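Filed under: Personal Development, Goals and Habits, Opinion

Against the open-ended goal

Most goal-setting advice assumes that the difficulty lies at the start. The reader is told to choose something meaningful, write it down, tell a friend and begin. Very little is said about when to stop. I think this is the main defect in the way personal goals are taught, and that a goal without a closing date should be treated as incomplete.

By a closing date I mean a day on which the goal ends whether or not it has been met. A deadline is a different thing. A deadline passes, the work is late, and the obligation carries on with some guilt added to it. A closing date removes the item from the list. If the person still wants it, they have to open it again as a new goal, with new terms, and say what will be changed.

The distinction matters because unfinished goals have a running cost. I ran workshops in Derkbridge for several years, and the intake form asked people to write out everything they considered themselves to be working towards. The lists were long. Learning Italian would sit beside clearing the loft, a half-written family history, a certificate in bookkeeping and a promise to swim once a week. Many of the entries had received no attention for a year or more. When asked whether they had given these up, people said no, quite firmly. The entries were still live. They were simply not being done.

A live entry takes up room. It has to be weighed each time a free evening comes up, and it usually loses, and losing has an effect on mood that is small on each occasion and adds up over a winter. It also distorts planning. Somebody who believes they have ten current goals will turn down an eleventh that might suit them far better than any of the ten. The list defends itself against newcomers while doing nothing for the items on it.

The software makes this worse. I used Graltex for two years and then moved to Jororel, and both treat an overdue item in the same way: it turns red and goes to the top. Neither would let me mark something as closed without calling it either complete or deleted. Deleting erases the history, so the record of what was tried is lost, and marking it complete is false. By December of the second year I had 70 red items and had stopped opening the program. I don't regard that as a failure of discipline on my part. A warning that is always showing carries no information, and a sensible person learns to ignore it.

There are fair objections. The first is that closing dates give people permission to quit. They do, and I would accept some quitting as the price. The people I have seen harmed by giving up too early are fewer than the people I have seen harmed by never giving up on paper what they had given up in practice. The second objection is stronger. Some aims can't sensibly be closed, such as being a better parent or keeping in reasonable health. My answer is that these are standards, and belong on a separate sheet. A standard is reviewed. It is not finished, and it should not compete with the loft for a Saturday afternoon. A good deal of the confusion in this field comes from putting both kinds of thing under one heading.

The third objection concerns length. How long should a goal be open? I have no general figure. A period of 200 days suits a language or an instrument, where early progress is slow and misleading. For household matters it is far too long, and a fortnight is usually ample. The Ayele method, which some readers will know from its printed workbook, sets every goal at the same length on the grounds that a fixed period is easier to remember. I think this is wrong. A period that is too generous teaches people to wait until near the end, and one that is too short closes good work before it has had a chance.
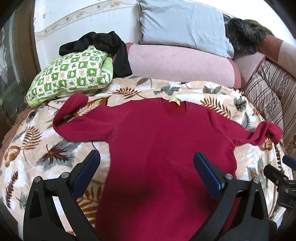
Red jumper, laid out on a leaf-print blanket.

What should happen on the closing date itself is less often discussed. I suggest a written note of no more than a page. It should record the original aim, the hours spent if they are known, what was done, and whether the person would choose the same aim again. The last question is the useful one. In my experience the answer is no more often than people expect, and it is given quite calmly once the matter is already closed. Asked the same question while a goal is open, they will usually defend it.

The note should then be filed and left alone for a while. I would advise against reopening anything in the same week. If an aim comes back after a month, and the person can name one condition that will differ, it has a reasonable claim to a second period. I would not normally allow a third. By then the evidence is strong enough, and the hours are better offered to something else.

None of this needs a program. A sheet of paper ruled into columns for the aim, the opening date, the closing date and the result will do the job. The closing date should be written in ink, on the day the goal is opened, before any work is done on it.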